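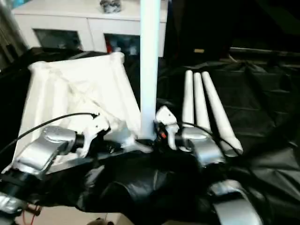

# Zetendale Spread Pool

The **Zetendale Spread Pool** is a season-long basketball betting contest run by the bookmaker Rultetti. Entrants pick winners against the point spread in games of the Serska League, a regional men's basketball competition, and are ranked by the number of correct picks. The pool takes its name from the town of Zetendale, where Rultetti opened its first betting shop and where the paper version of the contest was sold over the counter.

The pool is separate from Rultetti's ordinary single-game betting. Entry fees go into a common prize fund, and the bookmaker keeps a fixed commission. Because entrants play against each other, the size of the payout does not depend on how the spreads perform against the market as a whole.

## Background

Before the pool was started, Rultetti took only straight bets on Serska League games, mostly on the winner and on the margin. Interest was heavy for games at Chang Arena, the largest building in the league, and light almost everywhere else. Midweek games between lower-placed teams often drew so few bets that the shop did not post a line at all.

The pool was meant to spread attention across the full schedule. Every entrant had to pick every game on the weekly card, including those that would not otherwise have been offered. The first card was a single printed sheet with the home team on the left, the visiting team on the right and the spread in the middle. Entrants circled one side of each game and handed the sheet in before the first tip-off.

Online entry was added later. Paper cards are still accepted at the Zetendale shop, where they are stamped with the time of receipt. The stamp is treated as final in any dispute over a late card.

## Format

The contest lasts 18 weeks, beginning in October and ending with the last week of the Serska League regular season. Playoff games are not included.

A new card is published each week at noon on the day before the first game. The spreads on the card are fixed at that point and do not move, even if Rultetti changes its line for straight bets on the same game. The result is that the pool number and the betting number can differ by several points by tip-off, usually after news of an injury. Experienced entrants tend to hand in their cards late for this reason.

### Scoring

A correct pick is worth one point and an incorrect pick is worth nothing. Spreads may be whole numbers or half numbers. When the final margin lands exactly on a whole-number spread, the game is a push and every entrant receives half a point for it, regardless of the side chosen.

Overtime counts toward the final margin. A game that is postponed to a later week is removed from the card and is not made up. A game stopped before the end of regulation is also removed, unless the league declares the score official within the same contest week.

Missing a card does not end an entry. An entrant who does not submit is given the visiting team in every game that week. This rule was introduced in place of an earlier one that awarded no points for a missed card.

### Tiebreaker

Each card includes a tiebreaker, which asks for the combined score of one named game. It is normally the last game of the week. The closest guess wins, whether it is over or under the true total. If two guesses are equally close, the weekly prize is divided.

Ties in the season standings are settled by the number of weekly wins, then by the points scored in the final week. If entrants are still level, they share the prize.

## Prizes

Most of the fund is held for the season standings, with a smaller part set aside for weekly winners. The top 100 finishers are paid at the end of the season on a sliding scale, and those near the bottom of the scale receive little more than their entry fee.

The record field is 2,811 entries. A person may hold more than one entry, but each must be paid for separately and submitted under its own number. Entries may not be sold or transferred once the season has started.

## Half-point dispute

In one early season, a printing error left the half point off the spread for a game at Chang Arena. The home team was shown as a 7-point favorite on the paper card and a 7.5-point favorite online. It won by exactly seven, with a final score of 104 to 97.

Rultetti first graded the game by the version each entrant had used, so that paper entries received half a point and online entries were marked right or wrong. After complaints, it regraded the game as a push for the whole field. The contest rules now state that the online card is the official one -- a printed card that differs from it is read as though it carried the online spread.

## Related contests

Rultetti also runs a shorter totals pool on the Serska League, in which entrants pick over or under for each game. It uses the same deadlines and the same rule on postponed games, but has no season standings and pays weekly prizes only.

## See also

- Point spread
- Pool betting
- Push (gambling)
- Serska League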